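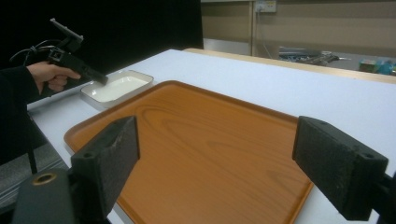
Can you paint a rental kitchen yourself in one weekend? Two weekends, if you've got a job and you want to sleep.

I had it down as one. Friday night to Sunday night, tape off by dinner. Ha.

Quick post because I've got to be out the door by 6 and I still haven't found my other shoe. But a couple of people asked after the last one, so.

First thing, get it in writing. My agent said "yeah should be fine" on the phone and I very nearly left it there. Emailed anyway. Took eleven days to hear back and the answer was yes but only a neutral colour, and no touching the cupboard doors. I'd already bought a roller for the cupboard doors. Still in the packet if anyone wants it.

Colour. Everyone wants to know the colour. It's a warm off-white, went with Valik because the Drelmont hardware place had it on special and the other one I liked was nearly double. In the tin it looked like custard. On the wall in the morning it looks like nothing much, at night with the lamp on it's lovely. Do a test patch behind the fridge and look at it at breakfast AND at night. I only looked at night. Got lucky.

Prep is the whole job. I know, I know, everybody says it. But kitchens are greasy in places you don't cook. There was grease on top of the door frame. Sugar soap, then rinse, then rinse again, because if you leave the soap on, the paint slides about and you'll be swearing at it like I was. Filled the old picture hook holes too. Filler shrinks, so do it twice. I did the big ones twice and the little ones once and I can see every single one of the little ones from where I'm sitting.

Tape: buy the dear stuff. I used the cheap roll on the window side and it took a strip of old varnish off with it. Now there's a pale line on the sill and I'm going to have to own up to it at the inspection in May. Maybe a plant will live there. A wide plant.

Cutting in. Took me longer than all the rolling put together. My hand cramped up behind the tap and I had to stop and shake it out. A smaller brush helped, angled one, and not loading it up so much. I kept loading it up becuase I wanted to be finished. Drips, obviously.

Food. Ok this is the bit I'd do properly next time. You can't cook. I mean you can, but the stove's pulled out and there's a sheet over everything and you will not want to. First night was toast in the bathroom, which, fine. Second night I walked down to Hứa and got noodles and ate them on the back step with paint in my hair, best meal of the year no question. By the second weekend I'd wised up and had soup in the freezer.

Costs, since I said I'd put them up. Paint, primer, tape, filler, sugar soap, two brushes, the roller I used and the roller I didn't. $333 all up. More than I'd planned. Could've shaved a bit off if I'd borrowed the tray and the drop sheets, and you probably know someone with drop sheets in their garage. Ask first, shop second.

Things I forgot to take down before I started: the clock. The tea towel rail. The little hook for the oven mitt, which is now off-white, as is the oven mitt.

Things I'm glad of: did the ceiling first. Took the power point covers off (power off at the board, please) instead of trying to paint round them like I did at the last place. Kept the leftover in a jar with the name of the colour and the date on the lid, for touch ups. Already used it once, chair went into the wall on the Monday.

Is it worth it when you don't own the place? For me yeah. I'm in there every morning and it used to be the colour of an old bandaid. Feels bigger now. Smells a bit still, windows open helps.

Bathroom's next, I reckon, though it needs a different sort of paint for the damp and I havent read up on it yet. If you've done one and it didn't peel, tell me what you used, comments are open again.

Found the shoe. Under the drop sheet.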